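From: Mulugeta Sisay
To: Hadgu builders list
Date: 11/03/2023
Subject: Re: Kitchen arm, first week of practice

Abenezer Worku wrote:

> We've had the arm going in our kitchen for a week now and I think it's time to say
> the Driltum controller is good enough for home use. It opens the drawer, it handles
> the plush food, and Hiwot says it hasn't broken anything yet. I logged 120 runs and
> only counted 6 as failures. I'd like to move on to real dishes and I'd like the list
> to put the kitchen build on the front page. Any objections?

One or two, yes.

First, what is a failure? On the shop bench last March, Nurhan counted a run as failed if a person had to touch anything between start and finish. If I read your log right, you count a run as failed if the arm stopped by itself. Those are two very different numbers. Nudging the plate back to its spot between grabs is a help to the arm, and I'd want it written down.

Second, the drawer. A drawer on a metal slide is about the kindest thing you can give a machine to pull. It goes one way and it stops when it stops. I'd be more interested in whether the arm can put something in it and close it without catching the thing on the rail. I don't see any of those in the log. Did you try? 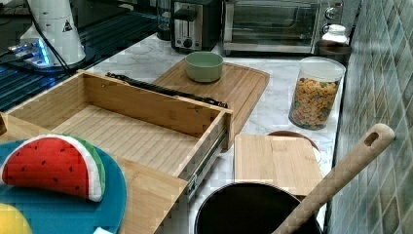 I do like that you kept the counter cluttered. Arlindo and I spent most of a winter on a bare table and fooled ourselves badly. The day we put a toaster and a cereal canister near the target, our numbers fell apart. So credit for that. But did the clutter move between runs? If the cutting boards and the pot sit in the same place each time, the arm may just be learning your counter. Shift everything a hand's width, run it again, and post what you get, even if it's ugly.

About the plush watermelon: soft toys forgive a lot. You can come in crooked, squeeze too hard and still lift it. A ceramic bowl won't be so kind, and neither will Hiwot. Before you go to real dishes I'd do plastic ones – cheap, hard, slippery – and keep the grip limit where Graron ships it. I know the Evirholm fingers are rated for more. I've seen what "rated" means in that catalog.

One more thing, and I'll sound like somebody's uncle. Where is your stop button? I'd want it on a cord at the other end of the room from the stove. If yours is still screwed to the arm's base, please move it before the next session. We had ours on the base for 4 months and the one time I needed it I had to reach past the elbow.

As for the front page, I'd wait. The last build we put up there got 600 visits and then a string of emails from people who had bought parts and couldn't get past calibration. I answered most of those.

Send me the raw log and I'll go through it with Nurhan on our next shop night. If the numbers hold up with the counter shuffled I'll say so on the list.

Mulugeta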